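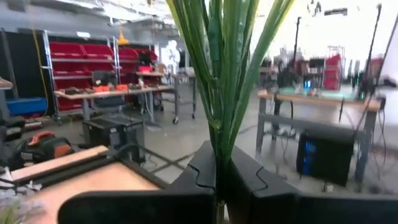
Artificial greenery with long, narrow leaves. The main workshop is behind it.

Workshop gallery: artificial flowers, Illcombe
Posted 2025-03-15

Sesham is a shared workshop in Illcombe. Most of what gets done here is wood, metal and electronics, but for part of this autumn one table has been given over to artificial flowers. They are for the Perus Street hall, which wants table arrangements it can leave out for the season and store afterward. The order is for 60 arrangements, all to fit the same low vase.

We looked at silk-type stems from two suppliers and settled on the Inga range, mainly for the colours. There are 414 stems in the order, counting the spares. They came packed flat, so each one has to be opened out by hand before it goes anywhere near a vase. Leaves first, then blooms.

The tall grassy pieces go in at the back of an arrangement and set its height. The greens are mixed, some deep and some closer to yellow, and that helps under indoor lighting. If the leaves are all one colour they tend to look grey from across a hall.

There is plenty of shelving and bench space in the workshop, and the red storage bins along the wall are where small parts live. Please don't put stems in them. Flowers have their own cartons, labelled by colour, beside the sink. 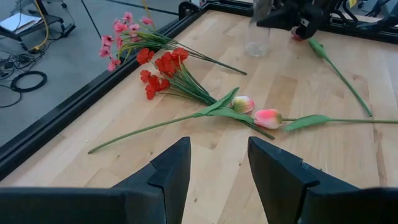

Sorting by colour. Shelley in the supply room asked that tulips be kept apart from the bunched flowers – the leaves catch on the small blossoms and pull them off, and gluing them back is slow work.

Pink and red bunches are used whole. The tulips are used singly, two to a vase, with the buds at slightly different heights. Stems have wire in them, so bend them to length and tuck the end under. Cut only if the bend won't fit.

Anything with a split leaf or a loose bud goes in the repair tray. Almost all of it can be fixed with a dab of clear glue and left overnight.

The second half of the order will be made up in October. Finished vases can be seen at the front counter during open hours.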